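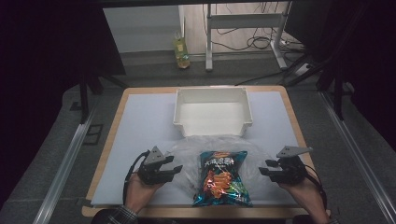
## Bench inspection – Gralex station, Student Handling Project

**Date of inspection:** Fri 6 October
**Station:** Gralex (hand-held grippers, left and right)
**Task set:** packing, bagged snack into open bin
**Result:** passed with three actions

Entries are marked Satisfactory, Action or Not inspected. Comments are required against every Action. The station may not be used by students while any item in Section 1 is marked Action.

### 1. Grippers and cables

- [x] **1.1 Jaws open and close freely, left and right.** Satisfactory.
- [x] **1.2 Marker plates fixed firmly on top of both grippers.** Satisfactory. The left plate was retightened in June and has not moved.
- [x] **1.3 Cables undamaged along their full length.** Satisfactory. Both cables hang down beside the hand when the grippers are held over the mat. Students are to check that neither is caught beneath the forearm before starting.
- [x] **1.4 Sleeves clear of moving parts.** Satisfactory. Long sleeves are permitted if close fitting at the wrist.

### 2. Table and task items

- [x] **2.1 Foam mat lies flat.** Satisfactory.
- [x] **2.2 Bin empty at the start of the task.** Satisfactory. The white plastic bin is placed towards the far end of the mat, with the clear bag and the crisps in front of it.
- [x] **2.3 Food packets sealed.** Satisfactory. Packets used for practice are not to be eaten afterwards.
- [ ] **2.4 Clear bags replaced at the stated interval.** Action. The log does not show when the present bag was issued. The limit is 50 attempts for each bag – torn bags are to be withdrawn at once.

### 3. Floor and surroundings

- [ ] **3.1 Cables on the floor tidy and out of walkways.** Action. Black cables behind the table are tangled and run in loops towards the power strip. They are to be separated, labelled and tied.
- [ ] **3.2 Drinks and liquids kept away from electrical equipment.** Action. A bottle containing yellow-green liquid was standing on the floor beside the white stand. It is to be removed. The rule applies to closed bottles also.
- [x] **3.3 Floor rails secure.** Satisfactory.
- [ ] **3.4 Emergency lighting.** Not inspected. Covered by the building inspection.

### 4. Records

- [x] **4.1 Attempt log up to date.** Satisfactory. Total to date is 1,847, of which 171 were discarded by the students on review.
- [x] **4.2 Session length observed.** Satisfactory. No student is to hold the grippers for more than 20 minutes without a break.

### Follow-up

Items 3.1 and 3.2 are to be closed before the next session. Item 2.4 may be closed by the project group once a fresh bag has been entered in the log. The Boiko station will be inspected separately using the same form.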